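Seating Plan Assignment for Wedding Receptions: Comparing Two Placement Methods
Project report, second-year Event Operations course

1. Background

A seating plan for a wedding reception is usually drawn up by hand, from the reply cards, in the last weeks before the event. The planner has a guest list, a floor plan and a set of requests from both families. The requests often conflict. This project compared two methods of assigning guests to tables and measured how many requests each method left unmet.

The guest list came from a reception held at the Skellano, a function hall with a single main room and a side terrace. Names were replaced by codes before the list was handed over. It contained 141 guests, to be seated at 23 round tables. The hall sets a maximum of eight chairs per table, and two tables next to the kitchen door are limited to six because of the service path. Total capacity was therefore 180.

2. Requests

Each request was entered as a pair of guest codes and a type. Four types were used:

Must sit together (couples, parents with small children)
Should sit together
Should sit apart
Must sit apart

The list produced 100 requests after duplicates were removed. A duplicate was any pair named by both families with the same type. Where the two families gave the same pair a different type, the stricter one was kept. Requests about a table's position, such as distance from the speakers, were stored separately and are not part of the results.

3. Methods

Method A fills tables by household. Households are sorted by size, largest first, and each is placed at the first table with enough free chairs. Swaps are then made by hand until no "must" request is broken.

Method B begins with the requests. All guests linked by a "must sit together" request are merged into a block. Blocks are placed in order of the number of requests attached to them, and every block goes to the table where it breaks the fewest. Guests with no requests are placed last.

Both methods were run in a spreadsheet named Desia, which has one sheet for guests, one for tables and one for requests. A check column turns red when a table is over its limit. The floor plan was drawn at a fixed scale and printed so that the table numbers could be compared with the sheet. 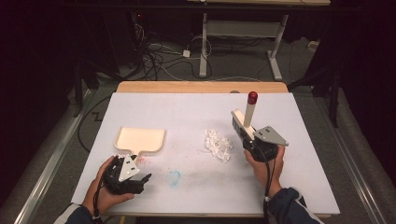 A remark from Asamoah, on reading the draft of this section, was that sorting households by size puts the two largest families in the first tables on the list, and that in most halls those are the tables closest to the head table, so Method A makes a decision about rank without saying so. The table order was shuffled for the second run of Method A to remove this effect. The number of unmet requests did not change, but the hand swaps took longer.

4. Results

Neither method broke a "must" request in its final plan. Method B left fewer "should" requests unmet than Method A. Most of the difference came from "should sit apart" pairs within the same extended family, which Method A tends to place at neighboring chairs.

Method B produced 2 tables with only three guests each. Most couples would not accept this, and the guests were moved to other tables by hand. One "should sit together" request was lost in the process.

5. Limits

Only one guest list was used. The reception had no children's table, and late replies were not modeled. A plan that works on the closing date for replies may need several changes afterward, and Method B has to be run again from the start if a large block changes.

Place cards and the table chart were outside the scope. A trial export to Arby, the card layout template used in the course, worked for the guest codes but dropped the meal choice column. The column was added back by hand before the cards were printed.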